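Esness Three-Tier Store Display Shelf

Sold by Ellitier. Page updated 09/03/2026.

The Esness is a metal shelving unit for small shops, break rooms and practice stores. It holds drinks and packaged snacks on three tiers and stands against a wall or back to back with a second unit. The shelves are 33 inches wide and the whole unit is 66 inches tall. Small loose goods, such as squeeze toys and jelly figures, can go on it too, but we suggest putting them in a tray first.
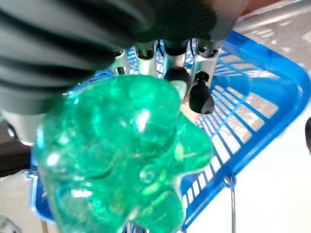 Kojo Owusu

I look after the shelving range at Ellitier, and I wrote the notes on this page after stocking a unit myself. Soft gel items with a lumpy shape don't stand well on an open shelf. They lean on whatever is next to them. A shallow tray with a lip fixes that, and the Lakura tray fits the shelf depth. It is sold separately.

Cans and bottles do best on a shelf with a raised front lip. Put tall cans in rows and keep the bottles together at one end, with the labels turned out. Canisters and chip bags go on the tier below.

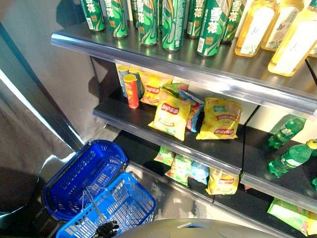 Bags take more room than people plan for. Stand them upright, a little overlapped, and leave a hand's width above them so they can be lifted out without pulling the next one down. The clear price rail takes standard paper strips. Slide them in from the end.

Assembly takes two people. Stand the uprights first, hook in the bottom shelf, then work up. The 4 leveling feet turn by hand. Check them again once the shelves are full.

In the box: uprights, 3 shelves, price rails, leveling feet, hex key. Baskets are not included. The plastic Tzanetos basket can be added at checkout.

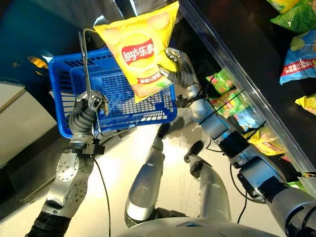 Can I put chip bags in the same basket as cans?
Put the cans in first and lay the bags on top. For a big shop, use a second basket for the bags.

Spare rails and feet are listed under Parts. For orders of several units, write to Dagný Norðdahl in the sales office.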